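La gorra en la bandeja: una tarde entre robots domésticos

Opinión. 14 de abril de 2024

Llevo años diciendo en esta columna que el día en que una máquina me recoja la casa le hago una fiesta, con tarta y todo. Pues bueno, he ido a ver cómo va el asunto y os adelanto que de momento no encargo la tarta.

Pasé una tarde en Ollel, en un taller donde prueban brazos robóticos con tareas de andar por casa. Nada de saltos mortales ni bailes, que de eso ya tenemos vídeos de sobra. Lo suyo es recoger trapos y guardar gorras, o sea, lo que hago yo un domingo en pijama sin darme ni cuenta. ¡Y qué difícil es!

Mirad si no un trapo en el suelo. Una caja siempre es una caja, la agarres como la agarres, pero la tela cambia de forma en cuanto la rozas. Puede tener un pliegue por arriba y otro escondido por debajo, y la pinza tiene que decidir de dónde tira. Mi hijo tardó diez años en aprender a recoger una toalla del suelo (y todavía hay días en que lo dudo), así que tampoco voy a ser muy dura con el robot.

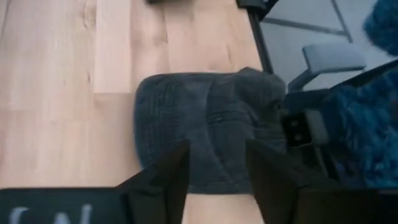
Un paño gris oscuro en el suelo de madera, visto desde la pinza.

Lo de las gorras me tuvo enganchada más rato del que pensaba. Parece una tontería, ¿verdad? Pero una gorra es medio blanda y medio rígida: la visera aguanta y la copa se hunde. Si la coges por el botón, pesa hacia un lado, y si la coges por la visera, se te da la vuelta. Yo en casa las lanzo al perchero y que sea lo que Dios quiera. Los brazos iban con una calma que me ponía nerviosa, la verdad, y más de una vez me tuve que morder la lengua para no decirles «trae, que lo hago yo».

Y luego está todo lo que anda alrededor. En mi mesa del comedor hay siempre algo en medio, una planta o las llaves o el correo de hace tres semanas, y para una persona eso no es ningún problema porque lo esquivas sin pensarlo. Para un brazo con cables colgando, una maceta es un señor obstáculo.

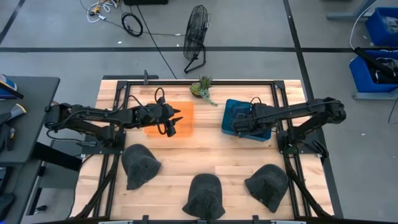
¿Y en la fábrica, qué?

Aquí me vais a decir que las fábricas están llenas de robots desde hace décadas, y tenéis razón. Cuando trabajé en la oficina de Palldale, que hacía piezas para persianas, teníamos una máquina que colocaba 123 tapones por tanda y no se quejaba jamás. Ahora bien, los tapones llegaban todos iguales y mirando al mismo sitio. En noviembre cambiaron de proveedor, los nuevos venían un pelín más blandos, y acabamos cinco personas metiéndolos a mano durante diez días. ¡Cinco! Con la máquina parada al lado, mirándonos.

Por eso, cuando leo que en nada tendremos mayordomos metálicos, me acuerdo de aquellos tapones. Mi casa se parece mucho más a la semana mala de Palldale que a la buena: ni un solo día amanecen las cosas donde las dejé. Y los sombreros de verano, ya ni os cuento, cada uno arrugado a su manera y con el ala para un lado distinto. 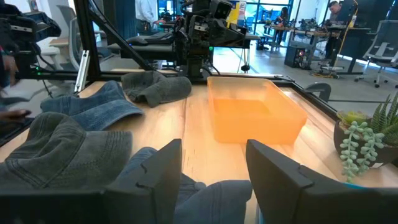
Sombreros de tela, cada cual con su forma, y un recipiente naranja vacío.

¿Quiere decir esto que no sirven? Pues no, tampoco me pongo en plan agorera. A mí me impresionó, y creo que veremos estos brazos antes en una lavandería o en un almacén que en mi pasillo, porque allí alguien puede ordenarles un poco el mundo. Me parece estupendo. Lo que me fastidia es que nos vendan la versión doméstica como si ya estuviera en la tienda, cuando coger una gorra arrugada sigue siendo tema de taller.

A mi perro, Lobo, que se lleva los calcetines de debajo de la cama, le sigo viendo más futuro en el sector a corto plazo. Los deja llenos de babas, eso sí. Si alguno de vosotros tiene en casa un aparato que recoja ropa del suelo y funcione de verdad, contádmelo en los comentarios, que me interesa mucho (y el precio también).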